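Two grippers, one dish rack, and why I'm still not sold

25th February

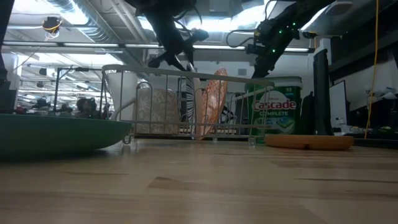
Try it with wet plates before you believe any of it, Philomena Nartey wrote under my last post, and add that a gripper which can only lift what you have set up for it has told you more about your setting up than about the gripper. She went on to ask why I keep comparing fingers when the controller decides most of what happens. I have been arguing with that comment in my head ever since, so this post is partly an answer.

The short version is that she is right about the plates and half right about the controller.

For anyone who skipped the last one: I have been spending my evenings comparing two sets of fingers on the same pair of arms. One set is the Brundano, hard and angular, sold as a general purpose finger. The other is the Adjei, which has a softer face and costs a good deal more. Both fit the same mount. Both have a product page that shows a wine glass being lifted very slowly by somebody who has clearly lifted that glass many times before.

I distrust the wine glass. A wine glass stands still, has a nice round stem at a handy height, and nothing is touching it. If you want to know whether a gripper is any use in a kitchen, give it a plate that is standing on edge in a wire rack with another plate leaning close by. There is very little room to get a finger in. The wires are thin and shiny, so the depth camera makes a mess of them. And the thing you want to hold is at its worst angle, because the part you can reach is a curved rim.

So the rack is the test. I settled on plates with different patterns, one of them striped, and a plain white cup for the end of the row. The detergent tub went in because I wanted something chunky with a lid that would punish a careless approach, and the tray because flat things lying on a table are still miserable for nearly every two-finger gripper I have tried.

How I ran it

I did 200 attempts in all, split evenly between the two sets of fingers. An attempt meant one arm going in for one object, lifting it clear, and putting it down somewhere else on the table. I drove most of them by hand through the controller. The rest I ran from a recorded path with the objects put back as close to their starting places as I could manage, which is a weaker test than it sounds. A recorded path tells you whether the fingers forgive small errors in placement. It says nothing about whether the system can find a plate.

I also changed the order halfway through. For the first stretch I did all the Brundano runs in a block and then swapped, and when I looked at my notes I could see myself getting better at driving. Of course the second set of fingers looked good. I had been practicing for an hour by then. I threw that block out and started over, swapping fingers every few runs, which is tedious and involves a small hex key that I have now lost and found more times than I care to think about.

I would love to know how many published comparisons have that same problem in them.

The plates

Dry plates, standing in the rack: the Brundano did better than I expected. The fingers are narrow at the tip and they go between the wires without much drama. Once they close on a rim they hold it, as long as you have come in square. Come in a little crooked and the plate pivots between the tips like a door on a hinge. You then have a plate hanging at an angle and no good way to set it down.

The Adjei fingers don't let the plate pivot nearly as much. The soft face spreads out and grabs a patch of the rim. The trouble is that they are thicker, and in a crowded rack thick is bad. I nudged the neighboring plate over and over. Twice I lifted a plate and took the rack with it, an inch or so off the table, which made a noise I would rather not hear again.

Wet plates, as instructed. I ran water over everything and put it back dripping. Here the gap between the two closed up almost completely, and not in a good way for the expensive ones. The soft face loses a lot once there is water on it. I had 18 clean drops or slips with the Adjei over the whole wet session. The Brundano had more, but the difference was small enough that I wouldn't bet on it holding up if I did the whole thing again in June with fresh pads.

The brochure for the soft fingers has the words "wet or dry" on it. I suppose they can be used wet, in the sense that they don't fall apart.

The cup

Both managed the cup. I have very little to say about the cup. You come down from above, you put one finger inside and one outside, and you close. If a gripper can't do that I don't know why it is for sale. I mention it mainly because a cup is what every demo reaches for after the wine glass, and a good score on cups drags up the average for the lot. My advice to anybody reading a success rate is to ask what share of the objects were cups.

The tub and the tray

The tub was a question of opening width. The Brundano only just gets around a thing like that, and you have to be lined up well or one fingertip lands on the lid. When that happens the arm keeps pushing until the controller gives up, and the tub slides off across the table. The Adjei opens wider and I had no trouble there at all. Credit where it's due. If most of what you want to pick up is packaged goods, I think the extra width is worth more than the soft face, and I wish they sold one without the other.

The tray beat both of them. Neither could get under it lying flat. I had some luck with two arms, one pressing down lightly on the near side to stop it sliding while the other worked at the edge, but I wouldn't call that a grasp. It was more like getting a coin off a bar. I got it up 9 times and stopped counting that object in the totals, and I am telling you so, because I have seen people leave out the hard object and say nothing.

So, the controller

This is where I come back to the comment. Philomena's view, if I have it right, is that finger shape is a rounding error next to how the arm is told to move, and that I could get a bigger jump by tuning the controller than by spending money on pads.

I tried to test this instead of just being annoyed by it. The arms came with the Brisum controller, and I had been using it on its stock settings the whole time, like most people do. The stock settings are stiff. When a finger touches a wire, the arm doesn't give, it pushes. I turned the stiffness down in small steps and reran the dry plates with the Brundano fingers.

It helped a lot. The fingers started to slide along the wire and drop into the gap where before they would catch and shove. Crooked approaches that had been failures turned into slightly ugly successes. For the dry plates in the rack, a free change in a settings menu did roughly as much good as the Adjei fingers had.

But then I took the same soft settings to the tub and they were awful. A heavy object and a floppy arm go badly together. The arm sagged on the way up, the lift drifted sideways, and I went back to the stock numbers. So you would need one setting for the rack and another for the tub, and something has to know which one it is about to touch. Either that is me, with my hand on the controller, or it is software that I don't have and that Brisum says is coming. It was coming last year too.

That is why I say half right. The controller matters more than I gave it credit for. I don't accept that it makes the fingers a side issue. No amount of tuning will make the Brundano open wider, and no amount of tuning put a finger under that tray.

Where the cameras come in, briefly

I had meant to say a lot about cameras in this post and I'm going to put most of it off. The overhead view is fine for knowing which object is which and poor for knowing where the rim is. Looking down into a rack, you see edges. The striped plate is the worst of them. Nearly edge-on it confuses the depth estimate badly, and I got readings that put the plate well behind where it was standing. Plain colored plates were better. A lower view helps with the rims and hates the wires.

If you sell a camera and your sample footage is a matte box on a matte table, I am going to assume you've tried it on a dish rack and didn't like what you saw.

What I'd buy

With my own money, today, the Brundano fingers and a few evenings in the settings menu. I would only go for the Adjei if I had a steady diet of boxes and tubs, and even then I'd want to borrow a set first. The person I spoke to at Adjei was pleasant and offered to send me a newer pad with a different surface for wet use. I said yes. I also asked what they tested it on and got a link to the wine glass.

Things I haven't done and should: anything with food on the plates, anything with cutlery, anything lasting long enough to see the pads wear. A reader in Brastthorpe has been running the same soft fingers for 2 months and tells me the faces get shiny and start to slip even when dry. I have only the one report, so take it for what it is, but it fits with what I would have guessed.

The raw notes are a mess of abbreviations. If anybody wants them, leave a comment and I'll type them up, including the block I threw out. Philomena, I'd be curious what stiffness you run for lifting anything with weight to it, and whether you change it mid-motion or between motions. I tried mid-motion one time and the arm gave a kick that I haven't worked out yet.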